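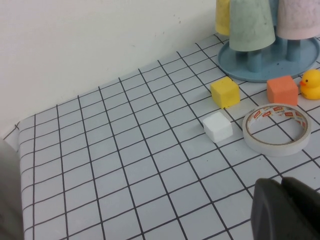
The second stage at Damdale should have been delayed by 16 minutes and was delayed by none, according to a comment left under my last post by someone signing as Tse. The point deserves a longer answer than the comment box allows.

For anyone who missed that post: the Damdale weekend in May ran two stages on one field, facing each other across the long axis, with alternating sets. While one band played, the other stage changed over. The idea is old and it works, provided the gap between sets is long enough for line checks and short enough that people don't drift off to the food trucks.

Tse's argument is that the second stage started its Friday sets on the printed time even when the main stage ran over, so the last songs of one set were heard underneath the first songs of the next. I was standing near the mixing position for two of these overlaps and I agree they were bad. Where I disagree is on the cure. Pushing the second stage back each time only moves the problem to the end of the night, and Damdale has a hard stop at 11 p.m. Sixteen minutes of delay by dinner means the closing act loses three or four songs.

The better fix is to cut the overrun where it happens. Galtach played for nine minutes past their slot. A clock at the front of the stage, large enough to read in sunlight, would have told them. I looked for one and did not find it. The monitor desk had a small one, facing the wrong way for the band.

Some numbers on the crowd, taken from the organizers' own summary. Saturday's paid attendance was 3,289. Friday's was 1,376. The sound system was the same on both days, with the same hangs and the same delay towers, and as far as I could tell the same tuning. A field less than half full behaves differently from a full one. People absorb high frequencies, and they also shade the ground, which changes the temperature near it as the sun goes down. On Friday the top end at the rear of the field was harsh until well after eight. On Saturday it was fine from the first set.
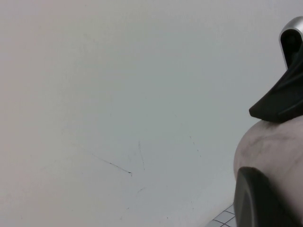
The low end was the reverse. Friday's bass was even from front to back, while Saturday's had a strong ridge down the center line and weak strips on both sides of it. That pattern is normal for subs placed left and right. It was probably there on Friday too, but with so much open grass people had spread out and I did not walk the full width. I should have.

Citine were the exception on both counts. They brought their own engineer, who kept the kick drum short and left most of the low end to the bass guitar. Their set was also the quietest of the weekend by ear, and the vocals were clear at the back fence. I have no meter readings to support this. My meter stayed in the car with a dead battery.

A few corrections to the earlier post. I wrote that the delay towers were 60 yards from the stage. They were closer to 50. I also said the second stage had no front fills, and a reader emailed a photo showing two small boxes on the lip – so it had them, though I could not hear them from the rail.

Tickets for next year are not on sale yet. If the site plan stays the same, I would stand to the left of the mixing position, a few yards forward, and bring earplugs for the early sets.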